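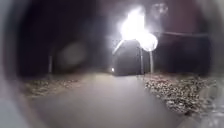
The path at night, looking up towards the lamp, as viewed by the machine.

Endgate Path Machine Working Group
Minutes of the meeting held on Thursday, August 21, 2025, in the upstairs room at Okwood

1. Welcome and apologies
The chair thanked everyone for coming out on a warm evening, and especially those who had come straight from work. Two apologies had been received. There was a short delay while the tea was found, and the meeting began once everybody had a cup.

2. Minutes of the June meeting
These were agreed, with one correction. Under the item on brushes it should have said that the left side brush was changed, as the right one had been done in the spring. The secretary was sorry for the muddle and has altered the file copy.

3. Night camera
This took up the better part of the evening, and the secretary has tried to set it down fairly fully for those who could not be with us.

The picture at the head of these minutes was passed round. Members agreed that it was a good deal softer than anyone would like. The lamp spreads into a great white patch with the round light next to it, and there are pale smudges hanging in the dark to either side, one of them a faint ring. The dark block at the end of the path can be made out, as can the thin posts, but the edges of everything are smeared. It was also remarked how much of the view is taken up by the machine's own housing, which goes right round it, and that the pale bands at the lower corners look like light coming back off the body.

The maintenance lead took us through the likely causes, very patiently. The first is plain dirt or a film of grease on the clear cover, which would account for the general haze. The second is the cover itself, which has been on since the machine arrived and may well be finely scratched from being wiped with whatever cloth was nearest. The third is that the camera may have settled back a little in its mount, so that it looks out through more of the opening than it should. It was felt that all three might be true at once, and that it would be sensible to deal with them one at a time and see what each does.

After some friendly discussion the following order of work was agreed:
Switch the machine off at the main switch and leave it for 2 minutes before opening anything.
Blow loose grit off the cover before a cloth goes anywhere near it.
Clean with the lens fluid and a fresh soft cloth, working from the middle outwards. No kitchen paper, please, and no window spray.
Take the cover off, look at it under the bench lamp, and fit the spare if there are scratches.
Check the camera mount and the four small screws, and bring the camera forward if it has slipped.
Run the machine up to the same spot after dark and save a fresh view to compare.

A member asked whether the exposure could simply be turned down, so that the lamp would not flare so badly. The maintenance lead said it could, and that it may be wanted in the end, but that the gravelly strips at the sides are already hard to see on the left and would be darker still. It was agreed to leave the settings alone until the cleaning has been done.

There was also a suggestion of a matt black collar inside the housing to cut down stray light. Everybody rather liked this idea. Jesora sell one for 28 pounds, and it was agreed to hold off ordering until we have seen the new view.

Action: maintenance lead, with one helper to hold the torch.

4. Brushes and wheels
The brushes are wearing evenly and should see us through the leaf season. The drive wheels were taken off and cleaned, and a quite remarkable amount of string came out of the left one – enough, it was said, to tie up a fair few tomato plants. All those doing the weekly check are asked to turn each wheel by hand and feel for any stiffness.

5. Battery and charging
The battery still charges to 100 per cent overnight. The contacts on the charging plate had gone dull and were cleaned with the fibre pencil, which now lives in the drawer marked Esteban, along with the spare fuses. Please put it back there afterwards.

6. Logbook
The logbook has been filled in beautifully by some and rather sparingly by others. The chair asked, very kindly, that even a week with nothing wrong should have a line written for it, with the date and initials.

7. Any other business
The spare key to the shelter cupboard has come back and is on its hook. Thanks were given for the plum cake.

8. Next meeting
To be arranged once the camera work is finished, in the same room. The meeting closed at 9 o'clock.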